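3.2 Marking the work surface

Each sorting surface in the Derura workroom was divided before use so that items could be returned to a known quarter after handling. Paint and ink lines had been tried in the earlier Corska study and were abandoned when they could not be removed from the finish. Masking tape was adopted in their place. It is cheap, it can be replaced in a few minutes, and it gives a border that staff can find at a glance.

The layout consists of two strips laid across one another on a plain surface. Staff were asked to set the crossing by eye and to use a straightedge only for the first strip. The resulting quarters are therefore unequal in most cases, and the strips seldom meet at a true right angle. Figure 3 gives two views of blue painter's tape laid in this way on a gray surface. 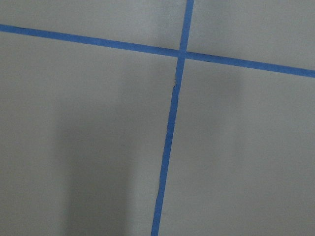

3.3 Wear and repair of the lines

Tape lines were inspected at the close of each session over a period of 200 sessions. Three conditions were recorded: lifting along an edge, tearing across the width, and displacement of the whole strip. Lifting was the most common of these and was pressed down by hand. Displacement was rare and was corrected by laying the strip again from end to end.

Tears were treated differently. Under the Baran procedure, a torn strip may stay in place if the two parts still read as one line, and the position of the tear is entered in the log. The second view in Figure 3 has a seam of this type partway along one strip, with ragged edges and the lower length set slightly to the right of the upper. A step of this size does not change which quarter an item belongs to unless the item rests on the line itself.
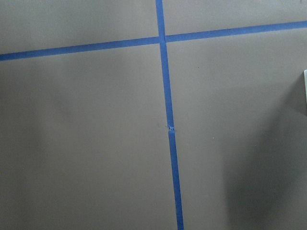

Thaddäus Hämmerli, commenting on a draft of this section, held that a patched strip should always be replaced in full, as small offsets add up when the same line is mended more than once. His view is reflected in the Braltaretti revision of the procedure, which permits one repair per strip. The inspection results reported in Section 4 were collected under the older rule.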